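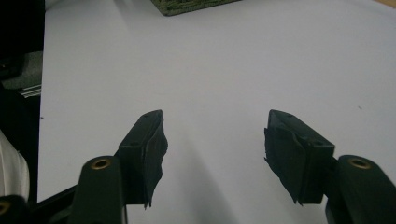

Where Do the Spare Hangers Go?
A storage project for Everyday Design, module 2206
Risalton College, room 301

Introduction

I chose clothes hangers for my project and I would choose them again tomorrow. They are such ordinary things, and there is so much going on in them! A hanger is a hook at one end and a pair of arms at the other, and every part of it seems made to catch on its neighbour. Hung on a rail it behaves beautifully. Take it off the rail, put it down with a few more, and you get a knot that has to be shaken apart over the bed.

The project brief asked us to pick a small household nuisance, study it over the six weeks of the January block and suggest a way of living with it that costs very little. My nuisance was the spare hanger, the one with nothing on it. In a shared student flat the spares end up on door handles, chair backs and the bottom of the wardrobe, and they all come out again on laundry day.

What I wanted to find out

I started with a question that sounded almost too simple. If spare hangers are kept in an open basket on a table, can a person put one away and take one out again without disturbing the rest? From that came some smaller ones. Which end should go in first? Does it matter whether the hook is showing? Should the basket stand beside the rail or nearer to where clothes are folded?

I also wanted to try out a rule that my flat had been using without ever writing it down, that the hanger goes back the moment the shirt comes off it. We call it the Netenen rule, after the name of our landing, and we break it constantly.

Materials

Everything was ordinary. I used white plastic hangers, a rectangular woven basket in olive green with handle slots, and a light wooden table. I laid a large sheet of white paper over the table and marked nothing on it at all. I had planned to draw outlines for the basket and the hangers, but the outlines made people line things up far more carefully than they would at home, so I turned the sheet over and left it plain.
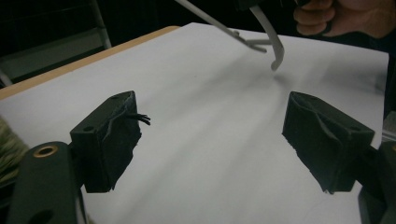
Why put a basket on the table when the hangers could stay on the rail?

A rail is best for hangers in use, but the spares take up room between the clothes and slide about whenever you look for something. Moving them to a basket leaves the rail to the clothes and gives you somewhere to reach when the washing is dry.

Method

Each session began with a clear stretch of paper and the basket off to the left. A hanger was placed on the paper in a different direction each time, because at home they never land the same way twice. The job was to pick it up and put it in the basket, then later to lift it out and lay it down again. I wrote a short note after each go in a notebook (a Clotano one with squared pages, very good for sketching hooks).

I paid attention to three moments: the first hold, the turn in the air and the letting go. The first hold was where I learned the most. A thin plastic hanger lying flat on paper gives you very little to get under, and the place you happen to hold it decides everything that follows. Pick it up close to the hook and the long arm leads the way. Pick it up by the tip of an arm and the hook swings round underneath, which is exactly when it snags the rim.

The turn in the air was more fun than I expected. A hanger is much wider than it looks when you are trying to bring it over the side of a basket, and a tilted approach works far better than a level one. With the hanger on a slant, one arm tip can go over the rim first and the rest follows it down. 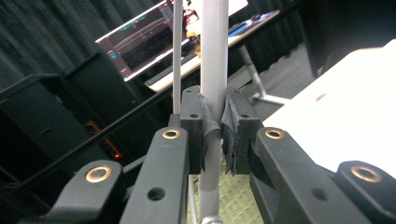

Letting go needs a bit of patience too. If you drop the hanger from above the rim it bounces and turns, and you have lost the tidy direction you worked for. If you lower it until it touches the bottom or the side, it stays more or less where you meant it to be. I had written "drop in" on my first instruction card and changed it to "lower in" after the second session.

Results

The arm-first method was the clear favourite in my notes. Hooks left pointing up and out of the basket could be found by touch, and a single hanger could be drawn out by its hook with hardly any pulling at its neighbours. Hook-first looked neater from across the room, I have to admit, but the hooks met at the bottom and held on to each other.

The direction of the basket made a real difference as well. With a short side facing the person, the hangers had to be turned a long way to fit. With a long side facing, the same movement was easy. This was the cheapest improvement in the whole project, as all you do is turn the basket round!

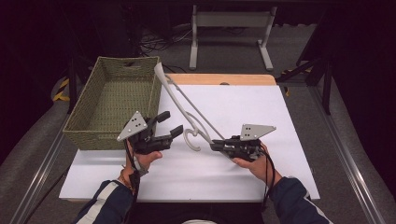 The woven sides brought one small problem. Arm tips that flare out can catch in a loose weave, so a hanger pushed in hard against the side may be awkward to pull free. Keeping them towards the middle helps. A smooth box would avoid it altogether, though I like the basket and the open handle slots make it easy to carry to the rail and back.

Comparison with other ideas

I looked at two other ways of keeping spares. The first was the Virág loop, a fabric strap that one of the other groups on the module sewed for their own project. It hangs from a hook on the door and holds the spares by their hooks in a bunch. It takes up no table space, which I envy, but the bunch swings every time the door is opened. The second was a cardboard box standing on its end. It did the job for a week and then leaned.

What I would change

I would use a mixture of hangers next time. Mine were all plastic, and a padded one or one with a trouser bar would surely behave differently. I would also like to try a deeper basket with a strip of card down the middle, spares for shirts on one side and spares for coats on the other.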